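Ticket 76
Opened: 15 December 2021
Site: Caruvdale open day, Bivton arm, laundry pick demo
Priority: high (visitors in the building)
Status: open, see last entry

Reported problem
Arm stops short on clothes in the corner of the booth. Gripper opens, comes down, halts, throws "no grasp found", goes home. Did it 11 times in the first group's slot. Mixed clothes pile, back left corner. Single shirt out on the open floor picks fine.

Log

Entry 1. Power cycled the arm and controller. No change. Homing OK, both fingers open and close full travel from the pendant. So not the gripper itself.

Entry 2. Wiped wrist camera lens with the dry cloth from the kit. Preview looks fine on the laptop. Still halts. Fingers have dust on them, left that for later, can't see it mattering.

Entry 3. Pulled up the Kotian viewer next to the live preview. Grasp candidates jumping around between tries, and a bunch of them are landing on the wall. Plaid panels with the little holes in them, red and white and black. The booth at Malar has plain gray walls and we never saw this there. Wondering if the segmenter thinks the plaid is a shirt. Would explain a lot. 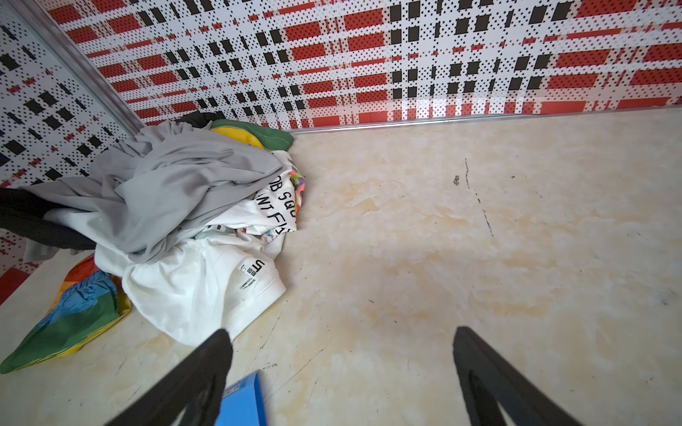 Entry 4. Turned wall mask on, margin 33 mm. Wall candidates gone. But now the mask eats the corner too, so anything pushed up against the panels is off limits, and most of the pile is against the panels. Dropped margin to 11 mm. Better. Got the light gray one on the second try, then a white one. Put both back so the next group has somthing to watch.

Entry 5. New one. Candidate showing up on bare floor right of the pile, where the yellowish stains are. Floor has a marble look to it anyway plus scratches and grit. Raised min height over floor, candidate went away. Note that really flat fabric will probaly get skipped now, the rainbow striped piece up front for one. Can live with that today.

Entry 6. Second group in. 2 halts, rest of the picks went through. Host filled the gaps with questions, people seemed happy enough. One kid asked if it folds. No.

Workaround for rest of the day
Wall mask on, margin 11 mm
Keep the raised floor height
If it halts twice in a row, home it and restart the pick loop, don't reboot
Don't stuff clothes tight into the corner between groups

Still to do
Retrain or at least test segmenter on patterned walls before the January visit
Ask Caruvdale if the panels can be covered in plain sheet
Clean floor and fingers
Save today's Kotian logs off the laptop, disk is at 76 percent

Leaving open until the January setup is checked.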